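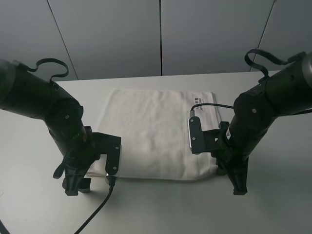
Tuning the grip for towel folding

This is my favourite part of the whole build! Once both arms are bolted down and talking to Sketska (that's our control script, grab it from the Vidcombe workshop drive), you can start teaching them to handle cloth.

Step 1. Set the closing force
Start at 20 in the config file and go up in small steps. Terry cloth squashes a lot, so let the fingers close further than you would for a block.

Step 2. Check the pinch
Bring up the wrist camera. You want the cloth bunched tightly between the fingertips, with the folds fanning out from there.

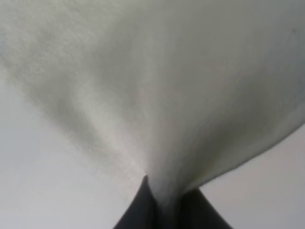
Step 3. Slow it down
Drop the travel speed to 7 for the first few lifts, then work up to 9. Save your favourite settings under your own name, and have fun with it!

Igor Kubiak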